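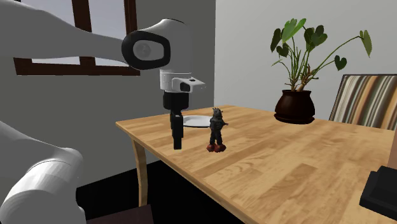
Section 6: Oiling and caring for your table top

Your table was sanded at our workshop and given a single light coat of Kenus oil before it was wrapped. That first coat is there to see it through the journey, and it needs a second one at home before the table goes into daily use. Please don't feel nervous about it! If you can butter toast, you can oil a table, and most people tell us they rather enjoy the afternoon.

You will need the tin of Kenus oil from the accessories box (part 869), the grey pad, two or three old cotton cloths and a pair of gloves.

1. Open a window and clear the top completely. Wipe it with a barely damp cloth and let it dry for 30 minutes.

2. Rub the whole surface gently with the grey pad, always going the same way as the grain. Dust it off with a dry cloth, and do remember the ends, where the dust likes to sit.

3. Stir the oil well, right down to the bottom of the tin. Pour a small puddle on the wood, no bigger than a saucer, and spread it with a cloth until you have a thin, even film.

4. Wait about 15 minutes, then wipe off everything that hasn't soaked in. Be generous with the cloths at this stage. Oil left standing goes sticky, and it is a dreary job getting it off again.

Caution: cloths soaked in oil can heat up and catch fire by themselves. Lay them flat outdoors to dry, or put them in a bucket of water, before they go in the bin. Never leave them screwed up in a heap. 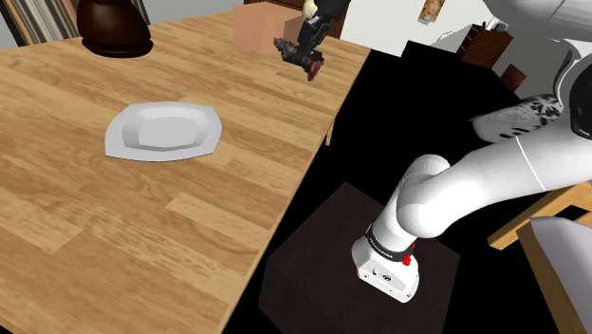 5. Leave the top alone overnight, and treat it kindly for the first 6 days while the oil hardens. Cold, dry things may go on it after the first night, so a plain white plate set straight down on the boards will do no harm, but hot dishes must have a mat underneath and spills should be mopped up quickly. Knots and darker streaks like the ones running through these planks may drink more oil than the paler wood, so have a look at them the next morning and dab on a little extra if they seem dull.

Note: customers with the Lim bench can oil it on the same day from the same tin. The Vivix chairs are lacquered and must not be oiled at all.

Looking after it later on

A fresh coat once a year is plenty for most homes (Tove Brøndum in our workshop does hers every June, with the doors open and the radio on). For everyday cleaning, use warm water with a drop of washing-up liquid, wring the cloth out well and dry the top afterwards.

Section last revised 30/11/2020 by Qianru Yu.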